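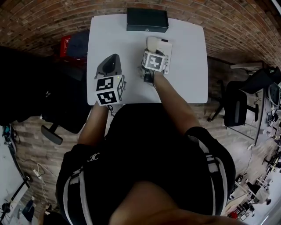

Tralska T4 Square Table
Item no. 1359
Manufacturer: Skoltbridge
Category: Tables / Work and training rooms

The Tralska T4 is a fixed-height square table for training rooms, workshops, light assembly and shared offices. The top is supported by a welded steel underframe with four legs and two crossbars. All parts that take load are steel. The top can be replaced without taking the underframe apart.

The T4 replaces the earlier T2, which had a bolted underframe. Tops from the T2 do not fit the T4. Feet and floor glides are the same on both and can be swapped.

Top

Square top with a hard-wearing smooth surface on both faces, sealed at the edges. Corners are rounded. The underside has threaded metal inserts for the frame screws, so the top can be removed and refitted many times without wear to the core.

Standard color is white. Light gray and black are made to order. The white top has a matte finish to reduce glare from ceiling lights. Small differences in shade can occur between production runs. If tables are to stand side by side in a row, order them together and state this on the order form.

The surface resists water, coffee, soap solution and most office inks. It is not resistant to acetone, paint stripper or strong acids. Do not place soldering irons or hot plates directly on the top.

Underframe

Square steel tube, powder coated. Legs are set in from the edge of the top so that a person can sit at any side. The crossbars run under the top in an X pattern and are welded at the center. There is no low rail between the legs.

Each leg ends in an adjustable foot. Turn the foot counterclockwise, seen from above, to raise the corner. Level the table after it has been placed in its final position, and check again after the first week of use.

Casters are offered as an option. Two of the four casters lock. Casters raise the working height; do not mix tables on casters with tables on feet in the same row.

Joining tables

Tables can be joined edge to edge with the Proklow clip. The clip slides over the frame tubes of both tables from below and is closed with a hand lever. No tools are needed. Use two clips for each joint. Clips must be removed before tables are moved, including tables on casters.

Power and cable options

- Cable tray, steel mesh, fits between one leg pair
- Round cable port with cover, drilled at the factory
- Vertical cable guide, fits any leg

Cable ports cannot be added to a top that has already been delivered without loss of warranty. Position is given on the order form, measured from the two nearest edges. Power strips are not supplied.

Assembly

The table is delivered flat in one carton. Legs are attached with one bolt plate each. The hex key is in the bag with the feet.

1. Lay the top face down on the carton or a clean blanket.
2. Place the crossbars over the inserts and start all screws by hand.
3. Fit the legs and tighten the bolt plates.
4. Tighten the crossbar screws.
5. Fit the feet or casters.
6. Turn the table over with two people. Do not tip it onto one pair of legs.

Power screwdrivers should be set to low torque. Screws that have been driven too hard can strip the inserts, and this damage is not covered.

Care

Wipe with a damp cloth and mild dish soap. Dry the edges. Marker stains can be removed with rubbing alcohol on a soft cloth. Scouring pads leave permanent shiny marks on matte tops.

Delivery and warranty

White tops on standard feet are shipped from stock. Made-to-order colors and drilled tops are produced in batches, and the next batch closes in June. Orders of 52 tables or more are delivered on pallets and need a loading dock or a truck with a lift gate, to be booked by the buyer.

The warranty covers welds, powder coating and edge seals in normal indoor use. It does not cover scratches, outdoor use or changes made to the frame.

Spare parts

Feet, bolt plates, screw sets and Proklow clips are sold separately through Özkan. Quote the item number and the letter code stamped on the inside of the crossbar.

Contacts

Product questions: Ertuğrul Yazıcı
Orders and spare parts: Gitau Obura

Data sheet revised Feb 24, 2020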